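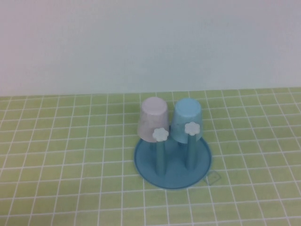

Pink one's mine, blue one's for guests.

Home Archive About Contact

4 min read

I keep being told to drink more water. My sister-in-law says it, the leaflet in the dentist's waiting room says it, and now my phone wants to say it every hour if I'd only let it. The number that gets passed around is 2000 milliliters a day. I've asked several people where that comes from and the best answer so far was "everybody knows that."

Does it count soup? Vivek Tyagi at work says no, only plain water counts. Mamta Dubey, two desks over, says coffee counts against you. So by their math my usual morning puts me in debt before lunch, and yet I walk around feeling fine.

I did try it. For most of January I wrote down every drink in a notebook. On a normal day, without thinking, I got to 600 before noon and stopped paying attention after that. On the days I pushed for the full amount I slept badly, for the obvious reason. My skin looked the same. My headaches came when they usually come, which is when I've been reading in bad light.

I'm willing to believe some people need the reminder. My neighbor Sushil works on roofs all summer and he'd be a fool to skip it. I sit in a chair. I doubt we need the same amount, and I don't trust any advice that gives the two of us one number.

For now I drink when I'm thirsty, and the notebook has gone back to being for groceries.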